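Leave the Marks on the Table

By Oğuzhan Akbulut
Saturday

Last updated: November

My neighbor Lok-yiu Fang wanted to sand her table before her parents came to visit. She had already asked the price at a workshop in Odstead, and they told her 2750 for the top and the legs together. I said to her that this is too much money for removing proof that people live in the house. She did not agree with me, and we discussed it until the tea was cold.

I want to explain my opinion better than I did that evening.

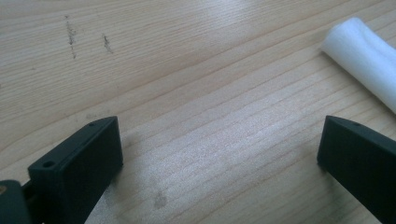 Two dark marks and a smudge on pale wood.

Marks like these do not disturb me. With a soft eraser and some patience you can try to make them weaker, and if they stay, they stay. A light table shows everything, this is true. But I think the person who buys a light table has already accepted this, in the same way as the person who buys white shoes.

In my childhood we had a table under a plastic cover for 27 years. When my mother finally took off the cover, the wood was perfect and it looked like it belonged to another family. I was a little sad to see it.

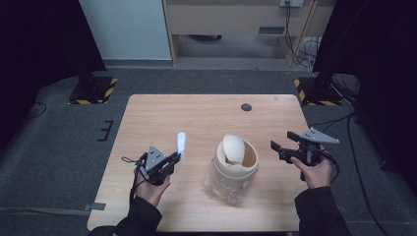

A table should be used for small, unimportant work. I mean wrapping, sorting, gluing, all the jobs which need a flat place and a free hour. A clear plastic jar with a cream container inside, something egg-shaped resting in the top of it, a small piece of white tissue or paper: such things ask only for a surface where you are not afraid. If you must first put down a cloth, and then a second cloth, you will do the job less often.

Of course I wipe my table, and I use a plate under a hot pan. I am not against care. I am against the fear of a pencil.

Lok-yiu has not yet called the workshop back. Her parents arrive next week.

Contact | Copyright Oğuzhan Akbulut | Back to top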